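9/6/26

**River wardens scheme to go to three more valleys**

A scheme that pays local people to look after their own stretch of river is to be rolled out to three more valleys, its organisers said at the weekend. Work on the first one starts before the autumn rains. The money is in place for two, the third is still being argued over.

The Kasumer river trust began four years ago with a single weir and a borrowed van. It now has 434 paid-up members and looks after 2565 metres of bank on the lower Aliyu, most of it fenced off from cattle and replanted with willow and alder. Farmers get a yearly payment for every strip they leave alone. In return the trust gets a key to the gate and a say in when the ditches are cleared.

"It was all done from the capital before, and it was done badly," said Nneka Adeyemi, who runs the trust's field work. "A man would come in February, look at the water, and go home. Then a letter. Then nothing."

Under the new plan each valley will have its own warden, picked by a meeting of landowners, anglers and the parish, and paid for half by the trust and half by the district. Wardens will test the water every fortnight, log dead fish and blocked culverts, and can order small repairs without asking anyone first. Larger jobs still go to the district engineer. That was the sticking point all spring, and it was only setled last week.

Priit Strazds, for the district, said he was content with the split. Repairs under a set sum, warden's call. Anything over, his office. "We were spending more on the site visit than on the pipe," he said.

Not everyone is happy. Uchenna Nwachukwu keeps sheep at the top of the Josix valley, the one with no money yet, and says the payments look fine on flat land and poor on a slope. A ten-metre strip there takes out most of what he can graze in a dry year. He wants the rate worked out on the loss – what the field would have carried – and not on the length of the bank. The trust says it will look at this over the summer. He has heard that before, he said, though he did go to the meeting and he did vote for a warden.

Results so far are mixed. Kingfishers are back on the middle reach and nested there last year. Trout counts are up below the weir, flat above it. Phosphate is still too high after heavy rain, and the trust puts most of that down to one old sewage works which is not in its gift to mend. A seperate bid to replace the works has been with the ministry since the winter. No answer yet.

The tree nursery has done better than planned. Abílio Seixas, who started it behind the old grain store at Camo, sent out 3170 saplings this season, nearly all grown from cuttings taken on the same river. He had orders for more and turned them down. Next year he wants a second polytunnel and proper paths between the beds, after a wet spring in which barrows went nowhere. Volunteer days are on the first Saturday of the month, gloves provided, bring your own lunch.

Mattes Lenz, who chairs the group of towns downstream, said they would chip in for the first time. Floodwater that sits in a wet meadow for two days is water that does not come down his high street, he said, and the towns ought to pay something for that. How much is not agreed. He would only say it would be a yearly sum and not a one-off.

First two wardens to be chosen at open meetings, one in each valley, dates on the trust's noticeboard by the end of the month. Anyone over eighteen who lives in the valley can put their name in. No degree needed, but you must be able to swim and hold a driving licence. Training is eight days, paid, and covers water sampling, basic hedge and bank work, and how to talk to a landowner who would rather you left.

The trust's yearly report is out now, free to members, paper copies from the nursery.
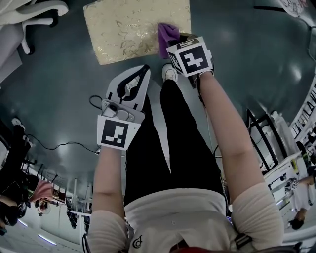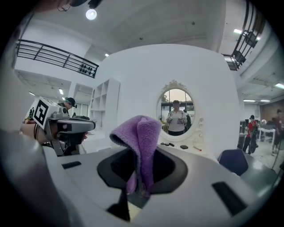
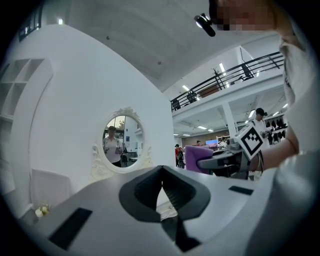
Top: white top, black trousers. Middle: purple microfibre towel. Bottom: white garment, on the right.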